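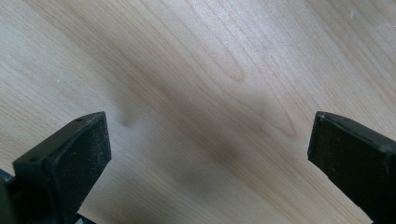 *Bench top, pale side up. Straight grain on the left, cathedral figure toward the right.*

February, after lunch

Spent the morning looking at a table. Elspeth says this counts as work if I write it down.

The new top went on the Engate bench at last. It reads as maple to me, Semeniuk's invoice calls it "light hardwood face," and I've stopped asking. Nice arches where the figure opens up. Color drifts from cream to a warmer tan and I can't decide if I like it. The old top was the color of soup, so the bar is low.

Finish: 2 coats of the Skimine satin, light rub with the gray pad between. Left it overnight with the door shut. Someone opened the door. Second coat went on slower and I stood guard with a sandwich.

Sheen under the overheads is soft, no glare that I can find, and I crouched at both ends like a man pricing a used car. Shadows come out blurry on it, big gray smudges, so don't mistake one for a stain and go at it with mineral spirits (me, 10 minutes, this morning).

Still to do:

- edge banding on the short side, 90 cm, the roll is in the Dredis drawer under the tape
- 6 screws for the rear bracket, the short ones
- felt under the feet
- find out who wrote "619" on the underside in pencil and whether it is a length, a price or a grievance

House rule until the finish hardens: no mugs. Dalgleish, this includes the one with the lid.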